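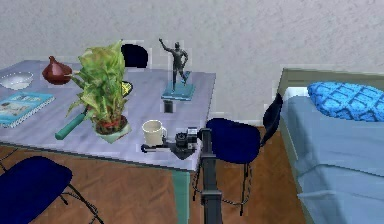 Abilio Manzano would not sign for a second arm until somebody could show him what the first one had cost. He told the Wavmont planning meeting so in September, and then repeated it, more slowly, when the sales deck came back up on the wall. What he had been shown was a price. What he wanted was a cost, and he had yet to meet a supplier who used the two words differently.

Wavmont lets furnished rooms by the week and the month. It had asked for bids on arms that could clear tables and put crockery away between guests, and three suppliers replied: Rivine, Carrasco and Kultik. All three sent simulations. I have watched a good many of these now, for this company and for others, and they are much better than they used to be. There are plants and ornaments on the tables, and books, and chairs in the way. The arm goes for a white mug with a dark metallic figurine standing behind it, which is at least the sort of muddle a guest might leave.

My trouble starts when a simulation is used to fill in a spreadsheet. Rivine's bid rested on a run of 1000 simulated pick-ups, and from that run came a success rate, from the success rate came a number of rooms per day, and from the rooms per day came a payback period. By the last page the payback period was printed in bold and the simulated mugs had gone from the text altogether. You had to turn back to the appendix to find them.

Simulation is cheap, and that is a fair reason to do a lot of it. You can move the vase and run the job again before lunch. You can break things for free. But a rendered mug has whatever weight and grip somebody typed in for it, and a rented room has the mug the last tenant bought at the market, with jam on the handle. Ask any supplier how many of the trial runs were done on real crockery. Kultik, to its credit, gave a straight answer, and the answer was 376. Carrasco said the figure was commercially sensitive. Rivine said it would get back to Wavmont, and at the time of writing it hadn't.

Then there is the matter of what is left off the quote. An arm needs something to stand on and a way of getting from room to room. It has cables, and cables need to be kept away from guests' feet and from bed linen. It needs a person who knows what to do when it stops with a cup in its grip. Two of the bids treated that person as already on the payroll. Wavmont's housekeepers were on the payroll, certainly, but they were busy making beds, and none of them had been asked.

Spare fingers are another one. Grippers wear and get knocked, and the part that gets knocked is usually the thin part. Kultik included a set of spares. The others listed them as "available", a word that should always send a buyer looking for the price list.

I put some of this to a planner who has been through two such purchases, and asked what she would do with a small budget. She would hire, she said, for 6 months, in the worst room in the building, and pay for the broken cups out of the same pot so that the breakages turned up in the accounts. She would also want the supplier's engineer charged by the visit during the hire, so that the visits turned up too. Free support is lovely until the month it ends.

The suppliers dislike this. A hire ties up a machine and gives the customer a date on which to say no. Carrasco offered a discount for buying outright, and then a larger one, and I'd have been more tempted by the first if the second hadn't come so quickly.

Manzano got his hire in the end, from Kultik, one arm, with the spares. He has put a line in the budget for storing it if the trial goes badly and another for fitting wider doors if it goes well. The second line is the bigger of the two. He has not yet told the board, and the doors are not in anybody's payback period.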